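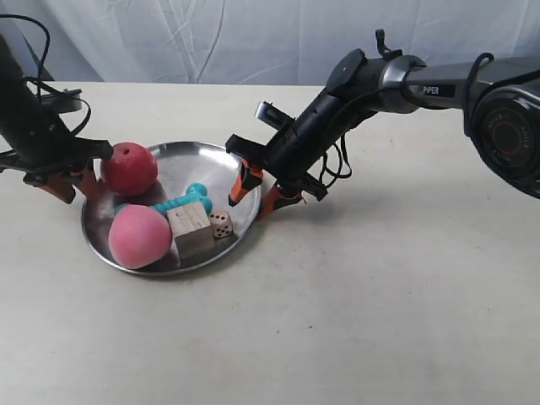 The case for a boring morning

Laboratories that operate two-armed tabletop cells tend to judge the condition of those cells by whether the last task ran. This essay argues that they should judge it by whether the first 30 minutes of the day were spent in the same way as the first 30 minutes of the day before. The argument concerns maintenance, and it will strike many readers as a small matter. It accounts for more lost work than any fault in the arms themselves.

Our own cell, known in the building as Minora, consists of two black arms facing each other across a pale tabletop, with a plain white cloth hung behind. The grippers have orange fingers. The work is sorting and handing over small objects in a round steel tray: soft balls, a wooden cube, a die, a rubber toy in the shape of a bone. Nothing in this arrangement is costly to replace or difficult to understand. For that reason it was cared for casually for most of its first year, and the results of that casual care are the basis of what follows.

The first weakness was the fingers. Gripper fingers are treated as part of the arm, which suggests that they last as long as the arm does. They should be treated as consumables, in the same class as printer toner. A tip that has worn slightly on one side will still lift a foam ball without complaint, and it may go on doing so for months. The same tip will turn a small die as it closes, so that the die leaves the tray at an angle and arrives at the other gripper at a worse one. In November the team spent 18 working days adjusting the handover program before Fereshteh Ghorbani removed all the fingers, laid them side by side on a sheet of paper, and found that one pair no longer matched. A new pair was fitted before lunch. The adjustments made to the program then had to be undone, and this took longer than the repair.

The lesson drawn at the time was that fingers should be inspected more often. I believe the better lesson is that no change to software should be allowed until the mechanical check for that day has been signed. A rule of inspection depends on someone remembering to inspect. A rule of sequence places the inspection in the path of the person who is impatient to do something else.

The second weakness was cabling. It is common to route cables neatly on the day of installation, photograph the result, and regard the subject as closed. Arms that move through their full range all day will pull at any cable that has been tied too short, and will catch any cable that has been left too long. There is no permanent correct length. Ekrem Dursun's practice, which I commend to other laboratories, is to drive each arm slowly to its 3 most extreme working positions while a second person watches the cables and does nothing else. Ties are moved if needed, and the change is entered in the log. Critics of this practice point out that it occupies two people. It does, and so does recovering an arm that has stopped halfway through a reach with a connector pulled partly out of its socket.

The third weakness is harder to discuss because it concerns the table. Institutions assign ownership of robots with great care and assign ownership of the surface beneath them to no one. Trays are washed and put back a finger's width from where they were. The backdrop is taken down for some other purpose and rehung with different folds. Bianca Preda has argued against fixing the tray in place, on the grounds that a cell which tolerates only one tray position has learned very little. I agree with her about the purpose of the work and disagree about the morning. Variation should be introduced on purpose and recorded. A tray that has drifted without anyone's knowledge teaches the staff nothing, whatever it may teach the machine. We now begin from a paper template, which is lifted away before the first run.

There is a serious objection to all of this. Rizwan Yousafzai, who supervises a larger cell at Najafi, holds that daily checks become ritual within weeks, that people sign what they have not looked at, and that automatic self-tests would serve better. His concern is justified. Our own log contains 20 consecutive entries in identical wording, and I do not suppose that the cell was in identical condition on each of those days. A self-test, however, reports what the joints and motors can sense. It has no opinion about a worn tip or a tie that has slipped. The remedy for careless entries is to ask for a written observation in place of a tick, and to have a different person read the log each week and question one line of it.

Management will ask what the half hour costs. Managers should also ask how the hours after a fault are recorded, as in most laboratories they are entered under research.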